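Marnora project - November update

Hi Leanne,

You asked for something you could read over coffee and pass along to the Himama board without a glossary, so I'm writing this the way I'd tell it to you on the phone. Torquil has gone over the numbers and Stijn has gone over my spelling.

Short version: the thin-plastic work is moving, the regrasp idea looks like a keeper, and we're behind on the second site. Longer version follows.

When I wrote to you last, we had a policy that was pretty good with solid things (fruit, cups, blocks) and pretty hopeless with bags. The trouble with a bag is that the arm can have hold of it and still have no idea where the rest of it is. You pinch one corner, the other end flops over whatever is next to it, and now the policy thinks the container behind it has vanished. Our old demonstrations were no help, because the people recording them were too good at it. Naledi went through a stack of them and noticed that nearly all of them started with a perfect grab from above. The model had hardly ever seen a bad one, so it had no clue what to do after a bad one!

So we changed how we collect. Every bag demonstration now starts from a deliberately poor grasp, and the operator has to work out of it. We also quit cleaning up the table between tries. If the bag lands on top of something, the next try starts from there. Operators grumbled for the first couple of days and then got weirdly competitive about it.

We have 900 of these recorded as of this week, all from the wrist view, all checked by hand. Mervyn did most of the checking and I owe him lunch for the rest of the year.

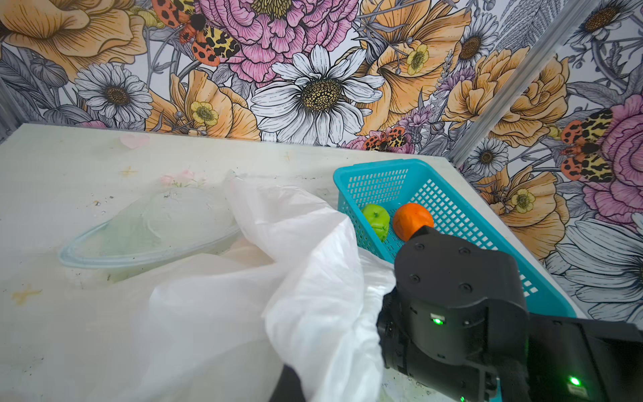 3 min read

The floral walls get asked about every time I show this stuff to anyone. We wanted a background that was as busy as we could stand. Our plain gray booth gave us lovely scores that fell apart the minute we moved the arm anywhere else, and big printed flowers and moths turned out to be a cheap way to make the vision side work for its living. The white bag is a good test for the same reason - it's thin enough that things behind it show through a little, and its outline changes with every fold. The clear container is nearly as mean. Put the two together, with one partly covering the other, and you have the kind of clutter we wrote into the proposal.

The toy fruit in the teal basket is there as a distractor. We want to know if the arm stays on the bag when there's something bright and easy within reach. Early on it didn't. The old policy would drop the plastic and go for the apple like a toddler. The new one mostly leaves the fruit alone, and I'd like to put a proper number on that before I brag about it.

What I can give you is the regrasp result. We ran 500 trials split evenly between the old policy and the new one, same bags, same starting positions. The new one recovered from a bad pinch almost twice as often. Torquil wants me to add that the gap shrinks when the bag is lying completely flat, and he's right, it does. Flat bags are still our worst case. The fingers slide along the surface and come up with nothing, and we don't have a fix yet. Stijn is trying a slower approach with a small sideways drag before closing. It looks promising on his bench but I wouldn't bank on it.

Now the less fun part. The Braltau site was meant to be recording by now and it isn't. The table and panels are up, but the arm there drifts out of calibration overnight and we haven't found the cause. Naledi is going over for a week to sit with it. If she can't pin it down, I'd rather run everything here and tell you so than send you two sets of data that don't line up.

Money is fine. We're under on travel and a bit over on storage, since wrist video adds up faster than I'd guessed. I'd like to move some of the travel line across to cover it, if you're OK with that - just a yes by email would do.

Next up:

Flat bags, with Stijn's drag approach and the plain version side by side.
A distractor test with a real score attached.
Braltau calibration, one way or the other.
A first cut of the dataset notes for Lahlou, who have asked for them before they sign off on sharing.

I'm around most afternoons after 2 if you want to talk any of it through. And the offer to come and drive the arm yourself still stands.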